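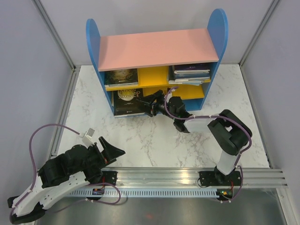
Cómo preparar al equipo de una biblioteca para trabajar con un puesto de recolocación automática

Cuando en Skitis decidimos que una parte de la recolocación de libros la hicieran brazos robóticos, pensamos mucho en los motores y muy poco en las personas que llevaban años colocando a mano, y de ese descuido nació esta guía. La escribo con cariño para quien esté a punto de empezar, porque me habría gustado encontrar algo parecido en noviembre, cuando montamos el primer puesto. Conviene ensayar con una estantería pequeña antes de tocar las salas de verdad: la nuestra tiene los laterales azules y las baldas amarillas, y en el compartimento de abajo a la izquierda, justo donde entra la pinza del brazo derecho, está un ejemplar negro de «Moon and Sixpence». Un mueble así cabe en cualquier despacho y permite que todo el mundo se acerque a mirar, que al principio es la mitad del trabajo.

Paso 1. Hablar antes de enchufar nada

Reúna al personal de sala y cuente qué tareas van a cambiar y cuáles se quedan como están. Nosotros lo hicimos tarde y mal, con un correo, y pasamos las dos semanas siguientes desmintiendo rumores en la máquina de café. Leilani Wojcik, la encargada de devoluciones, pidió una lista por escrito de lo que seguiría haciendo una persona, y esa hoja sigue pegada junto al mostrador (ya muy manoseada, la pobre).

Paso 2. Elegir pocos libros

Para el primer mes apartamos 110 títulos, casi todos de bolsillo. Deje fuera los encuadernados en tela, los que tienen el lomo suelto y cualquier cosa que le dolería ver en el suelo. Mezcle libros tumbados y apilados, tal como llegan en un día corriente, y no los ordene para que la máquina quede bien.

Paso 3. Repartir los turnos de acompañamiento

Cada turno dura 19 minutos y lo hace una sola persona, sentada cerca y con la parada a mano. Parece poco, ya lo sé, pero mirar cómo trabaja un brazo cansa muchísimo más que colocar libros. Quien acompaña anota tres cosas en el cuaderno:

- el libro que estaba en juego
- el compartimento de destino
- lo que hizo falta corregir a mano

Paso 4. Revisar el cuaderno en grupo

Una vez por semana, a las nueve y media, leemos las notas en voz alta. De ahí salieron los mejores arreglos, y casi todos vinieron de gente que no había tocado un robot en su vida. En nuestra sede de Clakgate llevamos 588 anotaciones, y 26 de ellas acabaron en cambios en el programa.

Paso 5. Decidir qué se hace con el tiempo liberado

Por favor, no deje este punto para el final como hicimos nosotros. El tiempo que se gana desaparece enseguida en recados si no tiene dueño. En Clakgate se dedica a reparar ejemplares y a atender a los lectores que llegan preguntando por «aquel libro de la portada verde», y hay quien ha descubierto que eso le gusta bastante más que empujar el carro. También hay quien echa de menos el carro, y a esas personas les guardamos la sala infantil, que sigue colocándose entera a mano.

Si el puesto se queda parado a media tarea, pulse la parada, retire el libro con las dos manos y apúntelo en el cuaderno antes de reanudar.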